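Saltel opens furnished show flat at Jukomthorpe as Zalewska Court reaches final stage

JUKOMTHORPE, 14 June 2023. Saltel, the independent housing association, has opened a furnished show flat at Zalewska Court, its scheme of 80 homes for affordable rent on the former dairy site in Jukomthorpe. The flat is open to applicants on the local housing register and to existing Saltel tenants who wish to transfer.

The show flat is on the ground floor of the east block. It has been fitted to the same standard as every other home in the scheme, and the furniture in it is drawn from the range that incoming tenants may choose under the association's Furnished Start programme. Visitors are able to sit on the chairs, open the cupboards and ask staff about the cost of each item before deciding whether to take a furnished or an unfurnished tenancy.

Furnished Start was introduced after a survey of new Saltel tenants found that many had moved into homes with no floor coverings and very little furniture. Of the 274 households that replied, a large share said that carpet was the first thing they had tried to save for, ahead of a bed frame or a washing machine. The association's board agreed in April that floor coverings would be laid throughout the living rooms and bedrooms at Zalewska Court before handover, at no charge to the tenant.

Zofia Michalski, Director of Homes at Saltel, said: "People should be able to walk into a new home on the first evening and put their children to bed without standing on bare concrete. We have laid floors in our sheltered schemes for years. Zalewska Court is the first of our general rent schemes where every household will receive them, and I am pleased that applicants can now come and see the finish for themselves."

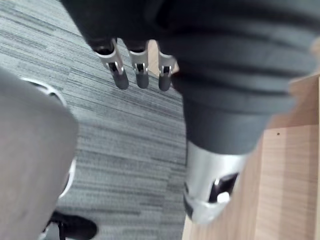 The choice of floor coverings and furniture was made by Saltel's property services team together with a panel of tenants from neighbouring estates. Samples were left in the panel's meeting room over several weeks so that members could compare them in daylight and in the evening. The carpet preferred by the panel is grey, with streaked stripes that run from a pale silvery shade to charcoal, and it was matched with furniture surfaces in a light tan wood with a faint vertical grain. Panel members asked for a patterned carpet on the grounds that a plain one shows every crumb, and for pale furniture because the ground floor rooms receive less sun in winter.

Each furnished home will be offered a bed and mattress for every bedroom, a table and chairs, a wardrobe, a chest of drawers, curtains and a cooker. Tenants may decline any item they do not need, and the weekly service charge will be reduced to match. Items remain the property of Saltel for the first two years of the tenancy, after which they pass to the tenant without further payment. Repairs and replacements during that period will be arranged through the usual repairs line.

The supply and fitting contract was awarded to Skindura, a contract furnishing company, following an open tender. Under the terms of the contract, Skindura will deliver and assemble all furniture before the keys are handed over, remove the packaging from site, and return within the first month to adjust doors and drawers where required. Spare lengths of carpet will be kept in the scheme's store so that damaged areas can be patched to match.

Zbigniew Kurek, Contracts Manager at Skindura, said: "Our fitters have been working block by block behind the decorators. Most of the ground floor has now been completed and we expect to move to the upper floors shortly. The tenant panel gave us clear instructions on colour and on the height of the work surfaces, and those instructions have been followed in every flat."

Aniela Marciniak, a member of the tenant panel, said: "I have lived in a Saltel flat for a long time and I remember buying carpet one room at a time. We argued a good deal over the stripes. I wanted something warmer, but I was outvoted, and having seen it down on the floor with the furniture in place I think the others were right."

The building work at Zalewska Court includes a shared laundry, a cycle store, a bin enclosure and a small garden with raised beds on the south side. The homes are a mixture of one and two bedroom flats, with 2 of the ground floor flats designed for wheelchair users. These two homes have wider doorways, level access showers and a lower pile carpet that is firmer under wheels. Applicants who need further adaptations are asked to tell the lettings team as early as possible so that an occupational therapist's assessment can be arranged.

Saltel owns and manages 3308 homes. The association will review Furnished Start once the first tenants at Zalewska Court have completed a full year, and will publish the findings in its annual report to tenants. A decision on whether to extend the programme to re-let properties elsewhere will be taken after that review.

Visits to the show flat are by appointment. Applicants should bring their housing register letter. Parking on site is limited while the road surface is being finished, and visitors are advised to use the bus stop opposite the main entrance. Translated copies of the furniture list are available on request from Wahyudi Kusuma, Lettings Officer.

Notes to editors

Interviews with Zofia Michalski can be arranged through the Saltel press office. Copies of the tenant survey summary are available by email.

Related items
Furnished Start: what is included and what it costs
Zalewska Court: questions from the housing register
Join a tenant panel
Changes to the repairs line opening hours

Media contact: Zuzanna Kaczorowski, Press Office, Saltel, Jukomthorpe | © Saltel 2023 | Back to top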